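Slow cookers: does anyone believe the running cost figures?

Forum > Kitchen and Home > Saving Money

wurholm_wendy
Joined June
I keep reading that a slow cooker costs next to nothing to run and I would like someone to show me the working. My sister swears hers has cut her bills. She has also stopped using the tumble dryer and moved to a smaller flat, so you will forgive me for not handing all the credit to a pot.

Mine is a Kila, the oval one. The leaflet has a cartoon of a piggy bank on it and no sums whatsoever. Before I give up a shelf to the thing for good, has anybody measured theirs?

pantry_moth
You can get a plug-in meter for the price of a takeaway. Put it between the wall and the cooker and leave it there for the whole stew. Do the same for your oven if it's on a plug. Most aren't, so that's where it gets awkward.

Sepehr Naseri
I've done it. Mine is rated at 188 watts on the plate underneath. Eight hours at that would be one and a half units of electricity, and the meter came in under because it cycles on and off once it's up to heat. Work out your own pence from your own tariff.

The oven is a different matter. The rating on an oven is 2,000 watts or more, but it isn't drawing that all the way through either. People multiply the big number by the hours and then crow about how much the slow cooker saved them. It's bad arithmetic and I see it everywhere.

wurholm_wendy
Thank you, that's the sort of answer I wanted. So it is cheaper, only by less than they make out?

Sepehr Naseri
For a long braise, yes. For something you'd have done on the hob with the lid on in 30 minutes, no. A lot of slow cooker recipes are things that never needed eight hours in the first place. Chicken breast, for one. It goes to string.

biscuit_tin_bev
Oh I can't agree with that at all!! I've been using mine for years (a Mira, second one, the first went to my son when he moved out) and chicken is what I do most. You want thighs, I'll grant you, but breasts come out fine on low if you leave them whole and don't keep lifting the lid to have a look. And what about the smell when you come in from work? You can't put that on a meter.

Sepehr Naseri
I said breast. You've just told her to use thighs.

biscuit_tin_bev
I said you want thighs and breasts come out fine. Both things.

pantry_moth
Thighs, breasts, whatever. Can we talk about the browning? Every recipe says "brown the meat first for flavour". So now I've got a frying pan to wash, the hob has been on, and I'm up a quarter of an hour earlier. If you want to count the cost, count that as well.

rusty_whisk
I stopped browning and can't say I noticed. I did a beef and ale one each way, same cut from the same butcher, and my husband preferred the one I hadn't browned. He'd also had a longer day, so make of that what you will.

wurholm_wendy
That's about as scientific as my sister's electricity bill.

rusty_whisk
Fair.

oldgit_in_the_shed
Browning matters. Sorry, but it does. Mince especially. Put raw mince in a slow cooker and you get grey lumps in fat, and no amount of tomato purée will hide it. Joints you can get away with.

What I would question is the timings. "Eight to ten hours on low" is a two-hour gap! No other recipe would be allowed to do that. Imagine a cake that was ready between four o'clock and six.

I spent most of my working life testing things to see if they did what the box said, and in my experience the box was written by someone who had never met the thing. Heat settings are the worst of the lot. Low, high and auto are just words. My Kila on low bubbles away merrily, and my daughter's, a different make, barely steams on high.
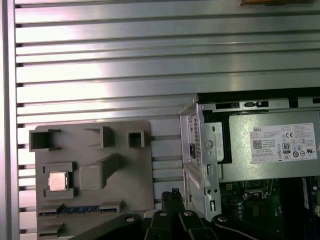
So when a recipe says low, I ask whose low. I put water in mine, half full, left it all day with the lid on and stuck a thermometer in at the end. It was far hotter than I'd expected. After that I knocked a good bit off every recipe and my vegetables stopped falling apart. Do it once, write the result on a bit of tape and stick it inside the cupboard door.

biscuit_tin_bev
This is the most useful thing anyone has said. Mine does run hot now I think of it, the new one much more than the old one did. I'd put it down to me cutting the carrots smaller.

pantry_moth
Doesn't water behave differently from a stew though? A thick stew won't move about the same way.

oldgit_in_the_shed
It does, a bit. I'm after something to compare one pot with another, and water is the same in everybody's house.

pantry_moth
Apart from the limescale.

oldgit_in_the_shed
Not going to ruin a casserole, is it.

Sepehr Naseri
The water test is a good one. I'd add that you shouldn't trust the keep warm setting on anything you haven't checked with a thermometer. And boil your kidney beans hard in a saucepan first if you're starting from dried. Low heat doesn't deal with them and they can make you properly ill. Tinned are fine.

wurholm_wendy
I didn't know that about the beans. The leaflet doesn't mention it, but it does have a recipe for chocolate fondue.

rusty_whisk
Has anyone got the Rezaei one with the timer? I've seen it with up to 2 years' guarantee, and I don't know what "up to" is doing in that sentence.

pantry_moth
It's doing a lot. Ask the shop which parts get the full length before you pay. I'd bet the pot isn't one of them, and the pot is the bit you'll drop.

rusty_whisk
I'll ask. I want the timer because I'm out longer than most recipes allow for. Is a cheap plug timer any good instead?

Sepehr Naseri
Depends which way round. Having it switch off while you're out means food sitting there cooling. Having it come on late means raw meat sitting there waiting. I wouldn't do either. And the push-button ones often won't start from a plug timer anyway, they just sit there flashing at you.

wurholm_wendy
Right, I've borrowed a meter from next door and there's a lamb shoulder in the fridge. I'm doing the water first, then the lamb, and I'll put the readings up here whatever they say. My sister has been told.

biscuit_tin_bev
Don't lift the lid!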